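Bench Automation Forum > Small Cells and Desktop Arms > Setup and Maintenance

Thread: Left arm drifts off after warm-up, two-arm sorting cell

rustier_bench
Posted 8:40 am

Looking for a second opinion before I take this apart again. We run a small enclosed cell with two desktop arms on one aluminum rail across the front. The job is sorting plastic building bricks by color into a tray with three compartments. The right arm has been fine since May. The left arm starts the morning on target and after an hour or so it is landing short, toward the front of the cell. By lunch it is off by 6 mm and starts pinching bricks by the corner or missing them.

What I have done so far:

Re-homed both arms, cold and warm.
Swapped the gripper fingers left to right. Problem stayed on the left.
Checked the gripper mounting screws. Tight.
Re-ran the camera calibration twice. It helps for a while, then the error comes back.

Controller is a Gandirico, stock firmware. The homing fixture is the one that came with the kit. If I power down over lunch, the left arm comes back good and then drifts again.

torque_and_tea
Posted 8:58 am

Shoulder servo. When it heats up the horn screw relaxes a hair and the whole arm sags under its own weight. Put a wrench on it while it is warm, not in the morning when it is cold.

Also, stop re-running the camera calibration. You are calibrating around a mechanical fault and it will make the right arm look wrong next.

halfinch
Posted 9:15 am

I would not go to the shoulder first. Sag gives you a height error, and he says it lands short toward the front. Sounds more like the base plate creeping on the rail. Are the T-nuts the drop-in type or the slide-in type? The drop-in ones turn in the slot if they were not seated square, and they can feel tight when they are only biting on one side.

torque_and_tea
Posted 9:22 am

Sag at full reach gives you both. The gripper swings down and in on an arc. Draw it out.

halfinch
Posted 9:31 am

I did. With the elbow bent the way most of these run, you would get a lot more down than in. He would be hitting the work surface before he noticed 6 mm of short.

rustier_bench
Posted 10:05 am

Drop-in nuts. I will check them. Height seems okay, I can't say I measured it. Nothing is scraping.

m_kettering
Posted 10:20 am

How is the cable routed on the left arm? We had the same complaint on a pair at our shop and it was the cable. The loop was too short, so every time the wrist turned it pulled the arm back a little. Cable jacket gets softer or stiffer with the room and the pull changes. It looked exactly like thermal drift and we lost a week on it.

Easy test. Unclip the cable down to the elbow, hold it up by hand with the speed turned way down, and see if the error changes. Two people for that, one on the stop button.

rustier_bench
Posted 11:48 am

Results so far.

T-nuts: one of four on the left base plate was turned about halfway. Reseated it, torqued all four. Ran 20 picks. Still short, but less. Call it 4 mm.

Cable: the loop on the left was a good bit shorter than the right. I had zip-tied it at the forearm when I replaced the wrist servo and never matched the other side. Cut the tie and gave it more slack. Have not run it warm yet.

halfinch
Posted 11:55 am

So it was the T-nut.

m_kettering
Posted 12:02 pm

A third of it was the T-nut.

torque_and_tea
Posted 12:10 pm

Still say check the shoulder before you call it done. You have had three things loose or tight on that side, and the horn screw is a five-minute job. Support the arm, power off, four cover screws, then the center one. Use the blue threadlocker, small drop, and keep it off the plastic because it will craze some of them.

evdokia_a
Posted 1:30 pm

Joining in because I look after a similar cell. Same job, bricks by color, three-compartment tray, two arms on a front rail. Some notes that might save you time.

We log the offset at start, at one hour and at three hours, with the same brick on the same mark each time. Without that you are guessing. Our left arm also drifted for a while. In our case the fix was the cable and then a proper warm-up. We now run 7 minutes of slow empty moves before homing, and home warm. I know some people here think a warm-up is a crutch. It took most of the error out for us.

My setup page is copied below, since links to our server do not work from outside.
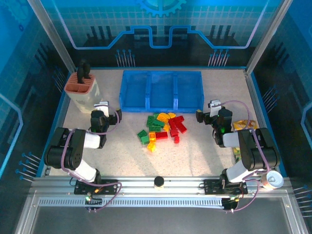

Nikolaidis Technical College – Automation Workshop, Small Cell Team

Cell 2, two-arm brick sorting. Page kept by Evdokia Alexiou.

Layout. Tray goes centered near the back edge. Bricks go in a loose pile in front of it, where both grippers can get to them. A wide spread costs reach and puts the arms in each other's way.

Cables. Leave the lavender cable in an open loop over each arm. Before homing, move each wrist by hand through its full turn with power off. The loop should follow without going tight. If you have to tie it, tie it at the base.

Base plates. Check all bolts at the start of each month and after any bump. Mark bolt and plate with a paint pen so a turned bolt shows.

Servos. Replace after 700 hours or when the log shows a steady offset that bolts and cable do not explain. Spares are Rostodora units, top drawer. Write the servo ID on the label before it goes in.

Homing. Warm first, then home, then one test pick per arm. If a test pick misses, do not touch the camera settings. Go back to bolts and cable.

End of page.

halfinch
Posted 1:52 pm

Paint pen on the bolts is good. I disagree on the servo hours though. I would run them until the log says otherwise. Swapping a good servo is how you end up with a zip tie in the wrong place, as we have just seen.

evdokia_a
Posted 2:05 pm

Fair. Ours get used by students, so we swap early. In a shop with one operator I would probably stretch it too.

torque_and_tea
Posted 2:11 pm

Homing warm I can live with. But if the arm needs it to hit the mark, something is still loose.

rustier_bench
Posted 4:35 pm

Ran it three hours with the longer cable loop and the reseated nut. Offset on the left is under 1 mm and steady. I did open the shoulder cover. The horn screw took maybe an eighth of a turn, so torque_and_tea gets some credit. I can't tell you how much of the last bit was that and how much was the cable, because I did them the same afternoon.

I am going to copy the start, one hour and three hour log. Paint pen is ordered. Camera calibration has to be redone from scratch, as I had it shifted to suit the bad arm and now the right one is picking a touch long.

torque_and_tea
Posted 4:41 pm

Told you about the camera.

m_kettering
Posted 4:50 pm

Post the log after a couple of weeks if you remember. I would like to see if the nut stays put. If it turns again, go to slide-in nuts. You have to pull the end cap off the rail to load them, but you only do it once.

rustier_bench
Posted 5:02 pm

Will do. End cap on ours is held by one screw, so it is not much of a job.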